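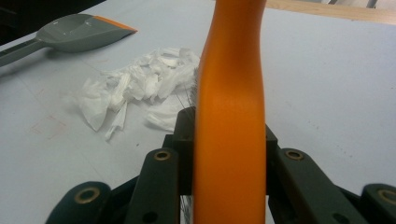
Brush and pan task, orange handle in the gripper, tissue on the table.

June, bench notes, Brekgate shop. Started 7:40, stopped for the shift change at the Tallasau end.

Purpose today: decide whether table clearing goes on the list of jobs we offer to Imel for the packing hall, and write down what it would do to the people who clear those tables now. The second part was left out of the last two entries and the hall lead noticed.

Setup. Tissue as the test debris, torn by hand and wadded so the pieces are not all one size. Brush and dustpan are the ordinary hand type. We agreed in the spring to keep to tools a person can pick up and use when the cell is down, so no custom brush head. The gripper closes on the handle and the handle is rounded, which leaves rotation as the thing to watch. A flat on the handle would fix it, but then it is a custom brush.

Trials. 149 sweeps logged. 13 stopped by the operator, all for the handle turning in the grip. Stops were clustered after the grip had been reset in a hurry, so the seating step goes into the procedure as its own line:

1. Present the handle with the bristles already facing the work.
2. Close, then twist by hand. If it moves, open and start over.
3. One slow stroke with no debris before logging anything.

Flat scraps are worse than wads. A wad rolls ahead of the bristles. A flat scrap lets the brush ride over it and then sits there for the next three strokes. Raising the downward force helped up to a point, after which the bristles splayed and the stroke got wider and weaker. Left the setting at 10 on our scale. Do not change it without a note here.

Hall side. On the current rota each packer clears their own table between orders. It is not written on any job sheet and it is not timed, but it is also when people stretch, check the next ticket and talk to the neighboring station. If the cell clears tables, the gap closes and the next order arrives sooner. The Zapata line went through this when the carton folding was automated: 400 cartons a shift before and after, same headcount, and the complaints were all about the lost gap. The fix there was a fixed pause in the schedule. I would ask for that in writing before we install anything.

Second point. Somebody has to tend the cell. Emptying the pan, reseating the brush and clearing a stop are small jobs, but they come at bad times and will land on whoever is nearest. At Zapata that was the end station every time. Tending should be a named duty with a rota and with time allowed for it, and training should go to the whole shift - two trained people per shift means none on a bad day.

Third, the stop button. Packers asked if using it counts against them. Today it does show up in the shift report, under the station number. Proposed to Imel that stops be logged against the cell. No answer yet.

Open:
- handle rotation, try a rubber sleeve from stock before asking for anything new
- flat scraps, try two short strokes at different angles
- who signs for the pause in the schedule
- repeat the full set with tape ends mixed into the tissue, as that is what the hall floor gets

Brush and pan go back on the hook by the sink. Grip log is in the second drawer.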